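Home | Safety | Meetings | Minutes | Contacts

Prullitz Test Kitchen
Safety and Faults Meeting: Minutes
June 2024

Chair: Philomena Hayes
Present: test kitchen operators, software, facilities, one representative from Udex (by phone)

1. Previous minutes

Accepted with one correction. The spare emergency stop was ordered from Khan and had not yet been delivered when the last minutes went out. It has since arrived and is in the parts cabinet.

2. Gripper release fault at the sink station

The chair read the fault report. During run 117 of the Utari dish task, the gripper opened without a release command while the arm was moving a mug from the counter to the dish rack. The mug hit the counter and broke. One piece landed on the carpet on the office side. No one was hurt. The operator pressed the emergency stop and the arm held its position.

Software has gone through the log. The wrist controller dropped off the network for 400 milliseconds and restarted. On restart the gripper went to its default position, set to open. The arm controller did not register the dropout and carried on with the move.

Udex said the default can be changed to "hold last position" in the gripper settings. They had assumed this was done at installation. Facilities said the installation sheet has no line for it. Udex will send a corrected sheet.

There was some discussion of whether "hold" is the safer choice in every case. The operators pointed out that a gripper that stays closed on a person's finger is a worse outcome than a broken mug. Agreed to use hold, with grip force limited to 70 percent of the current setting, and to keep the manual release tool at the station.

The sink station is back in use at reduced speed, one cup at a time, with an operator on the emergency stop.

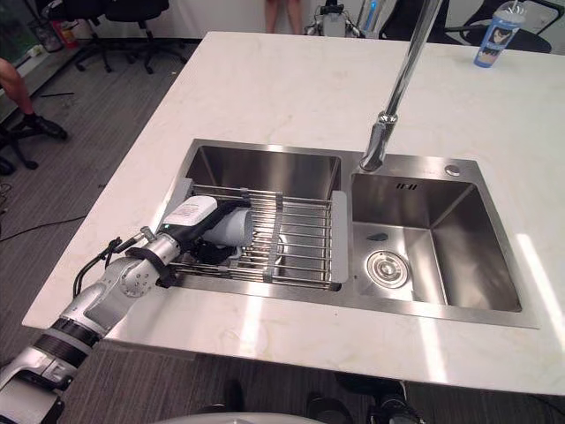
3. Cable wear

The wrist cable was taken off after the fault and checked. The outer jacket was worn near the connector, and bending it by hand reproduced the dropout twice. A new cable has been fitted. The old one is tagged and kept for Udex to collect.

The operators asked how often cables should be checked. Nothing is written down at present. Agreed on a check every 7 days, signed in the station log, until Udex gives a figure of their own.

4. People near the counter

The broken piece on the carpet led to a longer discussion. Desks and chairs share the room with the counter, and people walk past during runs. Facilities proposed a floor line on the office side. Software would prefer a screen. Cost of a screen to be looked into. Until then, operators are to ask people to stand back before starting a run.

Ceramic cups are not to be used above reduced speed.

5. Actions

Change gripper default and force limit on all stations: software
Corrected installation sheet: Udex
Add cable check to station log: operators
Floor line, and price for a screen: facilities
Send fault report to Utari project office: P. Hayes

6. Any other business

The first aid kit by the door is short of bandages. Facilities will restock.

Meeting closed. Next meeting to be set once the Udex sheet has been received.

Recent documents
Emergency stop test record
Station log template, revised
Minutes: tool changer and air supply
Reporting a fault: form and instructions

Questions about these minutes: Prullitz safety desk | © Prullitz | Back to top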